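The lounge at Flerwood has to be reset every night, and for nine years the same supervisor has been in charge of making it happen. Since April she has shared the job with a two-armed machine from Vurkix, which the cleaning crew calls Akareck after the name on its delivery crate.

"They told us it would free us up for higher-value tasks," she says, stirring a coffee she has already stirred. "I asked which ones. They said they'd get back to me."

No jobs have gone, she is quick to point out. There were four people on nights before and there are four now. What has changed is the order of things. The crew used to start with the cushions and finish with the bins. Now they do the bins first and leave the soft furnishings to the robot, and two of them have been trained to restart it.

"Restarting is a skill," she says. "It's on my certificate."

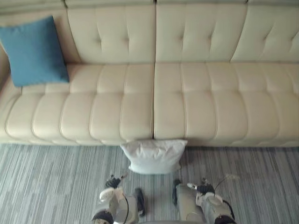
Cushions, she admits, were never anyone's favourite part of the shift. People had sore backs from all the bending, and she'd like some credit given where it's due. A white pillow down on the carpet against the base of the sofa is the sort of job she now walks past, though the walking past took practice. "My hand still goes out. Twenty-four sofas a night, you get a reflex."

Does she trust it with the cream leather? She takes her time over that one.

"I trust it the way I trust my nephew with the car. He's a good driver. I still go out and look at the bumper."

The crew has asked for a say in the next schedule. Management is considering it.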